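Home Guides Interview Prep SQL Stats About

How to prep for a SQL take-home in 10 days (or a weekend, if that's what you've got)

Updated 24 March 2026

Got a take-home test coming up? Quick version of how I do it. I've done 3 of these as a candidate and graded 75 as a reviewer, so this is from both sides of the table. Skip to step 4 if the thing is already sitting in your inbox.

Step 1. Read the prompt twice before you touch the data

Then write the question in one line at the top of your file. Own words. If you can't do it, email the recruiter and ask. Nobody on my team ever marked a person down for asking. We did mark people down for answering a different question, a lot.

The Toson prompt that went round last August was a good one to practice on. Asked for "active customers by region" and never said what active meant. You pick a definition, you write it down, you move on.

Step 2. Look at the tables

Row counts, date range, nulls, duplicates. Every table, even the tiny lookup one. Run these first:

SELECT COUNT(*) FROM orders;
SELECT COUNT(DISTINCT order_id) FROM orders;
SELECT MIN(order_date), MAX(order_date) FROM orders;

If the first two don't match you have duplicates, or the table is one row per item and not per order. Figure out which. Most wrong totals I see come from right here – somebody joins orders to items, sums the order total and gets a number way too big.

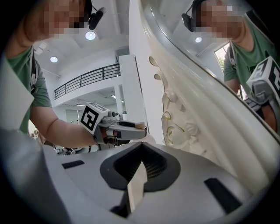

Gripper in hand.

Step 3. Pratice the stuff that always comes up

Joins (left joins especially, and what happens when you put a filter on the right table in the WHERE). Group by with HAVING. Window functions. Dates.

For windows you need ROW_NUMBER, LAG and a running sum. That covers nearly all of it. Latest order per customer:

SELECT * FROM (
 SELECT o.*, ROW_NUMBER() OVER (PARTITION BY customer_id ORDER BY order_date DESC) AS rn
 FROM orders o
) t
WHERE rn = 1;

Type it from memory till it's boring. Ask yourself what happens with ties. Reviewers love ties. Add order_id to the ORDER BY and you're fine.

The Zenier practice set is decent for this, messy enough to be useful. Grenevetti one is too clean, I'd skip it unless you're brand new.

Step 4. Set a timer

If they say 2 hours, do 2 hours. Maybe a bit over for the write up. People who spend a whole weekend on it turn in eleven charts and no answer. Split it up: looking at data, queries, writing. Writing gets more time than you think.

Stuck on one part? Leave a comment saying what you'd try next and go on to the next one. A half query with a clear note beats a blank.

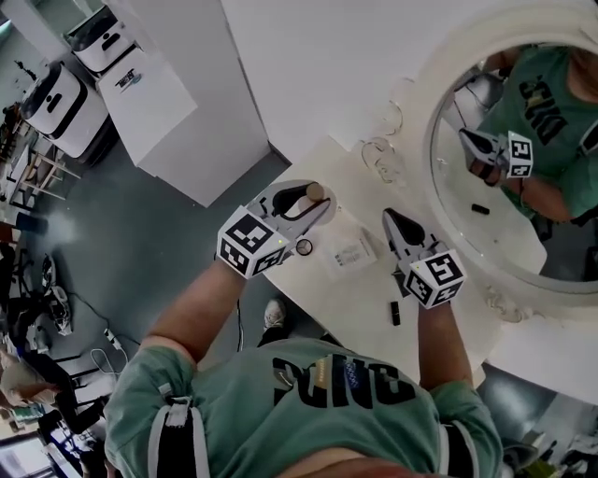 Step 5. Check your numbers before you send

Do the regional totals add up to the overall total? If not, where did the rows go? Usually nulls in the region column, or an inner join that ate them. Pick one customer and work the answer out by hand. Takes a few minutes, catches most things.

Also run the whole file top to bottom in a fresh session. Temp tables you made an hour ago and forgot about will break it on thier machine.

Step 6. Write it up short

One page. Answer first, then how you got it, then assumptions, then what you'd do with more time. Round your numbers. At Sedgwick the hiring manager read the first paragraph on a phone and opened the SQL later, or never.

Name your CTEs like a person would – "first_orders", not "t1". Comment the odd choices, leave the obvious ones alone.

Send it as a .sql file plus the write-up as a PDF, unless they asked for a notebook. Keep a copy, they'll walk through it with you in the next round and you'll want it open in front of you.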